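Zostdale Residents' Cooperative
Labor and Equipment Working Group
Minutes of the July meeting

Meeting opened at 7:10 p.m. in the upstairs room. A quorum was present. Apologies were received from the laundry rep and from the member for the east building.

Minutes of the previous meeting
Approved with one correction. The line "the group supports automation of common-area chores" should read "the group will look into automation of common-area chores." The chair asked that the corrected copy go on the notice board before the old one gets quoted again.

Matters arising
Dryer lint traps: done. Cart with the bad wheel: still bad. The repair shop will take another look and the cart stays out of service until then.

Sorting room proposal
The members who went to the Tusa demonstration day gave their report. The background is that the swap shop and the lost-and-found both end up with bins of mixed small items, and somebody has to go through them by hand. Last year this took 30 hours a month between the two. The question sent to the group was whether a machine could take over some of it.

The report was mixed. The arm can pick up things it has not been set up for in advance, and the visiting members agreed this was better than they had expected. They also agreed that it was slow. In the longest run they sat through, it made 69 attempts, and on 20 of them it came up with nothing or let go of the item before reaching the drop point. A member asked what happens after a miss. It tries again, sometimes from the same angle. The same member said her grandson does that too, and he is cheaper.
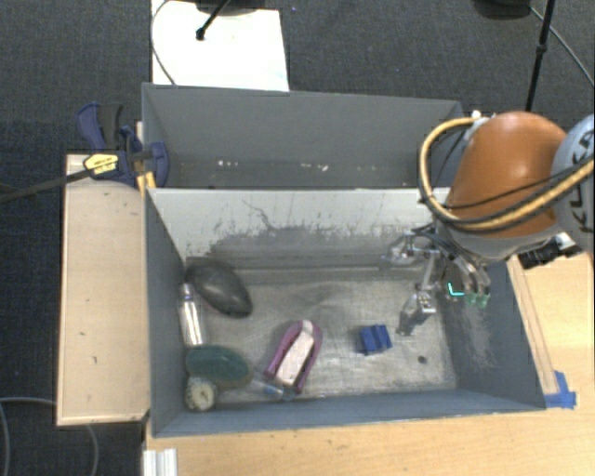

The hard part is that the contents of a bin are never alike. A plush toy gives when it is squeezed, a stone does not, and a clear bottle is difficult for some cameras to pick out at all. A person sorting our lost-and-found deals with all of this without thinking about it. One of the visiting members had asked the Tusa staff about gloves, scarves and tangled charging cords, which make up most of what we get. The answer was that cords were "on the list." The group took this to mean no.

It was also pointed out that picking a thing up is the smaller half of the job. Our sorters decide whether an item is clean enough to keep, whether it is broken, whether it belongs to the family on the second floor who lose everything, and whether it should go in the trash. The demonstration did not cover any of that. Everything lifted went to the same place.

The member who brought the proposal spoke in its favor. He said the group was comparing a first model with people who have been sorting for years, that prices would come down, and that the machine could run overnight. Several members asked who would be in the building overnight to clear a jam. He said he would find out whether it needs someone present.

Quote from Parri
Parri would lease us an arm with a three-month minimum. The quote leaves out the table, the safety barrier, setup and staff training. The group did not think it could judge the cost without those figures. The chair noted that the brochure uses the word "effortless" and asked for it to be recorded that she does not believe it.

Floor cleaning machine
The trial of the Furley floor machine in the ground floor corridor has ended. It cleans well in the open stretch. It does not do corners, stops at the door mat, and twice had to be carried back to its charger. Cleaning staff said they still mop the edges, so the time saved is small. They would not object to keeping it for the long corridor if it is free. It is not free. Trial unit to be returned.

Decisions
1. No lease of a sorting arm this year. Carried, 3 against.
2. Parri to be asked for a full price in writing, including setup and barrier.
3. Tusa to be asked if they will run a test on one of our own bins, unsorted, cords included, with the group choosing the bin.
4. Swap shop to try divided shelves at the drop-off counter so that people sort their own items as they leave them. Cost of shelves to come out of the small repairs line.

Any other business
The window in the sorting room does not close. Reported again.
A request for a second label printer was held over.

Next meeting in September, same room. Meeting closed at 8:50 p.m.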